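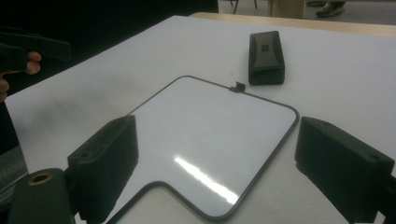
보드를 턱 사이에 둔 상태. 지우개는 보드 위쪽, 왼쪽 끝이 두 번째 핸드 그리퍼.

2019년 1월 6일
작성: Natália Čierny
읽는 시간 7분

Flunov 작업 노트, 화이트보드 닦기 시연

오전에는 보정부터 다시 했다. 어제 Leopold가 왼손 그리퍼의 손가락을 갈아 끼웠는데, 닫힘 위치 값이 예전 손가락 기준으로 남아 있었다. 그대로 기록하면 재생할 때 로봇 쪽 손가락이 덜 닫힌다. 완전히 연 위치와 완전히 닫은 위치를 새로 읽어서 설정 파일에 넣었고, 오른손 것도 같은 방법으로 한 번 더 읽었다. 오른손은 차이가 거의 없었다. 이전 설정 파일은 지우지 않고 이름 뒤에 old를 붙여 같은 폴더에 두었다.

작업 내용은 지난번에 합의한 그대로다. 한 손 그리퍼로 작은 화이트보드를 잡아 고정하고, 다른 손 그리퍼로 지우개를 집어 보드 면을 닦은 다음 지우개를 테이블에 도로 내려놓는다. 보드를 들어 올리지는 않는다. 처음에는 들고 닦는 것도 후보였는데 Malý 두 팔이 서로 밀게 되면 손목 쪽 토크 제한에 걸려서 뺐다. 테이블에 붙여 놓고 잡기만 해도 닦는 힘은 충분히 받는다.

시연은 Aarti와 내가 번갈아 했다. Aarti가 훨씬 고르게 한다. 나는 지우개를 집으러 갈 때 손목을 먼저 돌리는 버릇이 있고, Aarti는 위치를 다 맞춘 뒤에 돌린다. 섞어서 학습시키면 접근 구간에서 정책이 중간값 비슷한 것을 내놓을 수 있다. 예전에 컵 뒤집기 때 이미 겪은 일이다. 그래서 오늘부터 순서를 하나로 정했다.

1. 양손을 연 채로 시작 위치에서 잠깐 멈춘다.
2. 고정하는 손이 먼저 보드로 간다. 턱을 보드 양옆에 내린 뒤 닫는다.
3. 다른 손이 지우개 위로 간다. 위치를 맞추고, 손목을 돌리고, 내려간다.
4. 지우개를 잡고 보드 위쪽에서 아래쪽으로 닦는다. 왕복하지 않는다.
5. 지우개를 보드 바깥에 놓는다. 손을 뗀 다음에 고정하는 손을 연다.

2번에서 보드를 조이는 힘은 사람 손으로 조절하기 어렵다. 핸드 그리퍼에는 힘 센서가 없고 손가락 벌어진 폭만 기록된다. 세게 쥐든 살살 쥐든 폭은 거의 같게 나온다. 로봇에서는 목표 폭을 실제 보드보다 조금 좁게 주는 식으로 눌러야 할 것 같은데, 후처리에서 일괄로 줄일지 제어기 쪽에서 할지는 정하지 못했다. Leopold는 제어기 쪽을 원한다. 나는 후처리가 낫다고 본다. 데이터만 봐도 무엇을 시켰는지 알 수 있어야 나중에 덜 헷갈린다.

보드 방향은 매번 바꾼다. 정면으로만 놓고 모은 예전 묶음은 각도가 조금만 틀어져도 턱 하나가 보드 위에 올라타는 결과가 나왔다. 오늘은 비스듬한 배치를 주로 했다. 지우개도 눕혔다 세웠다 하면서 위치를 바꾸었다. 보드와 너무 가까우면 턱이 보드 테두리를 건드리므로, 적어도 턱 하나가 들어갈 만큼은 띄워 둔다.

테두리에 달린 검은 탭도 문제다. 턱이 이쪽으로 내려오면 걸린다. 떼고 할까 하다가 그냥 두었다. 탭이 있으면 카메라에서 보드의 위아래가 구분되기 때문에 오히려 쓸모가 있다. 대신 탭이 있는 변은 잡지 않는 것으로 한다.

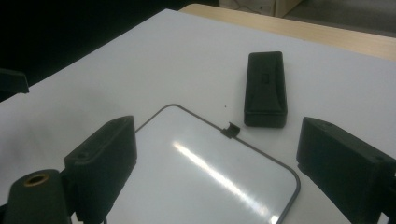

손가락을 벌린 상태, 아직 아무것도 잡지 않음. 보드 면에 조명 반사가 길게 나온다.

반사 이야기. 손목 카메라 영상에서 보드 면에 천장 조명이 길게 하얀 띠로 비친다. 보드가 흰색이고 테이블도 흰색이라 노출을 낮추면 검은 그리퍼와 지우개가 뭉개지고, 올리면 보드 면이 날아간다. 노출은 고정값으로 두고 자동은 껐다. 자동으로 두면 손이 움직일 때마다 밝기가 흔들리는데, 그 흔들림이 손의 속도와 맞물려 있어서 학습에 들어가면 곤란하다.

띠의 위치는 카메라가 움직이면 같이 움직인다. 정책이 이것을 보드에 그려진 자국으로 볼 가능성이 있는지 Aarti가 물었다. 나도 모르겠다. 확인하려면 자국이 없는 보드에서 지우개를 들고 어디로 가는지 보면 된다. 띠를 따라가면 문제가 있는 것이다. 평가 항목에 넣어 둔다. 조명에 확산판을 대는 방법도 있지만 Stalthorpe 쪽 시험실에는 확산판이 없고, 로봇이 실제로 돌아갈 곳이 거기라서 여기만 좋게 만들어도 소용이 없다.

마커 자국도 정해야 한다. 오후에 파란색과 검은색으로 짧은 선을 그어 가며 해 봤다. 파란색은 한 번 내려 닦으면 대체로 없어졌고, 검은색은 그은 지 오래되면 흐리게 남았다. 시연자가 남은 자국을 보고 한 번 더 닦으면 4번 순서가 깨진다. 그렇다고 자국을 남긴 채 끝내면 작업이 무엇인지가 애매하다. 일단은 긋고 바로 시작하는 것으로 하고, 그래도 남으면 같은 방향으로 한 번 더 닦는 것까지 허용한다. 이 경우 기록지 비고란에 "재닦기"라고 쓴다.

위치 추적이 끊긴 시연이 몇 개 있었다. 모두 두 손이 보드 위에서 가까워질 때였다. 한쪽 그리퍼가 다른 쪽 카메라를 크게 가리고, 테이블이 흰색이라 남는 배경에 특징점도 별로 없다. 팔꿈치를 조금 벌리고 두 손 사이를 띄우면 나아졌다. 테이블에 무늬 있는 천을 까는 방법은 Henryk이 예전부터 말하던 것인데, 그러면 지금까지 모은 것과 배경이 달라진다. 천은 마지막 수단으로 남겨 둔다.

집계. 화이트보드 작업으로 지금까지 저장된 시연은 541개, 이 가운데 Wostita 검사를 통과한 것은 193개다. 통과율이 너무 낮아서 Henryk과 같이 탈락 사유를 훑어보았다. 대부분 좌우 시각 차이였고 동작 자체가 나쁜 것은 적었다. 예전 녹화에서 왼손 장치의 시계가 늦게 맞춰진 탓이다. 원본에 동기 신호가 들어 있으니 다시 맞추면 상당수를 살릴 수 있을 듯하다. 스크립트는 Henryk이 쓰기로 했다. 그 결과가 나오기 전까지는 예전 묶음을 지우지 말 것.

시연 하나의 길이는 거의 30초까지 늘어나는 일이 있었다. 대개 지우개를 잡는 데서 오래 걸린 경우다. 지우개가 옆으로 서 있으면 턱이 들어갈 방향이 정해져 있어서 손목을 많이 꺾어야 한다. 억지로 꺾다가 지우개를 넘어뜨리면 그 시연은 버린다. 넘어진 것을 다시 집는 동작도 언젠가는 필요하겠지만 지금 묶음에는 섞지 않는다. 따로 폴더를 만들어 recover라고 이름을 붙였고, 아직 비어 있다.

원격 조작과 비교해 달라는 요청이 Miroslava에게서 와 있다. 같은 작업을 Malý에 원격 조작 장치를 연결해서 20개 해 보고 손으로 한 것과 나란히 놓자는 것이다. 찬성이다. 다만 원격 조작에서는 보드를 누르는 감각이 전혀 안 오기 때문에 지우개가 뜨거나 너무 눌릴 것이다. 지우개 펠트가 얼마나 닳는지도 보아야 하니 새 지우개를 하나 따로 챙겨 둔다. 원격 조작 쪽 시연자는 Leopold로 하고, 순서는 위에 적은 다섯 단계를 똑같이 쓴다.

점심 뒤에 고정하는 손을 바꿔서도 해 보았다. 왼손으로 지우개를 쓰니 Aarti도 나도 동작이 거칠어졌다. 좌우를 뒤집은 데이터가 필요하면 사람이 다시 하기보다 영상과 궤적을 같이 뒤집어 만드는 편이 낫겠다. 탭 위치도 같이 뒤집히는데 그건 상관없어 보인다. 오늘 왼손으로 한 것은 따로 표시만 해 두고 통계에서 뺐다.

남은 일
- 손가락 폭 줄이기를 어디서 할지 결정 (Leopold, 나)
- 시각 차이 보정 스크립트 (Henryk)
- 자국 없는 보드 평가 추가 (Aarti)
- 원격 조작 비교 일정 (Miroslava에게 답장)
- 왼쪽 그리퍼 손가락 나사 다시 조이기. 끝날 무렵 조금 흔들렸음. 조인 다음에는 닫힘 위치를 또 읽어야 한다.

배터리는 둘 다 충전기에 꽂아 두었다. 보드와 지우개는 서랍 둘째 칸.

문의: Flunov 작업반 Natália Čierny | © 2019 Flunov | 맨 위로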